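Monday, April 28, 2025

Spent the whole day inside the comments again, and my eyes feel like sandpaper. We're coding reader comments under local news stories for the spring round, and I drew the housing pile, which has 1,402 of them (I checked twice, hoping I'd misread it). The question sounds easy enough: when a story is about renters, does anybody who rents get to speak in it, and do the readers notice if they don't?

By lunch I'd done the first two outlets. Anow lets people comment for as long as they like, so the threads wander off into parking and somebody's fence. Dekano shuts everything down after 45 hours, and you can feel people rushing to get a word in! Totally different tone. I don't think our coding sheet has any way of catching that, and I wrote a grumpy note in the margin saying so.

The part that keeps bugging me is the box marked "source quoted." If a reporter copies a tenant's line off a public page, did the tenant speak? I said yes back in January and I've been coding it yes ever since. Now I'm not so sure. A landlord gets a phone call and three paragraphs, the tenant gets a screenshot, and on my sheet they come out exactly even.

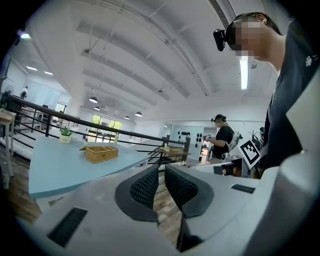
Osamu Yokoyama thinks I should leave the box alone until the round is finished, or the January numbers won't line up with anything, and he'd sooner have a clumsy measure used the same way all through than a clever one that shows up halfway. Fair. Annoying, but fair. I asked if I could at least add a second column for how the quote was gotten, and he said fine, as long as I go back and fill it in for the old stories too. So that's 29 articles to reread, and I walked right into it.

Started on those around four. Pirkar's are the quickest to get through because they always say "told our reporter" or "wrote online," bless them. Kudo just says "said" for everything, so I have to go digging, and half the time I end up putting a question mark.

Évan Guérin wrote back about the double coding, finally. He'll take a slice of the housing pile and we'll compare on the weekend. I bet we disagree most on sarcasm. I marked one comment as supportive of the tenants this morning, read it again after coffee and changed it, then changed it back.

Made soup, didn't open the laptop after dinner. Six articles done, the rest tomorrow.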